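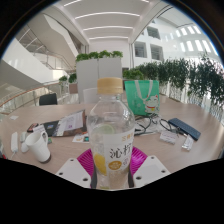

Fig. 1. Gripping a clear drink bottle near its base, with the table still cluttered behind it.

So my question for this project was pretty simple: could a machine clear off a messy table yet? I don't mean a spotless lab bench with one cube on it, I mean a table with a mug, a tangle of black cables, papers and a tote bag all fighting for space (basically my desk in July).

Jacinto Cortés and I split the work. He read up on what shops are trying for restocking shelves, and I took the household side, which we called Bindach because every project in our class needed a name. We wrote down 18 chores and scored each one from 1 to 3, where 3 means I'd let a machine do it while I was out of the room.

Bottles got a 3 from me! They stand up by themselves, and if you grab one low with ribbed fingers like the magenta ones in Fig. 1, you've got a nice round shape to close on. Clear plastic is harder to see than you'd think though, so Jacinto wanted to give it a 2 and we argued about that for most of an afternoon.

Cables got a 1. So did anything crumpled, and so did paper lying flat, where there's no edge to get a finger under. The mug was a 2: the handle helps, but only if it's pointing the right way, and you'd better know if there's still coffee in it.

My other worry is deciding what goes where. Is a scrap of paper trash or somebody's phone number? I can't always tell on my own desk, and Yolotzin Quintero, who read our draft, said she can't either. We left that out of the scores and I kind of wish we hadn't. Jacinto's shelf results are in the next section.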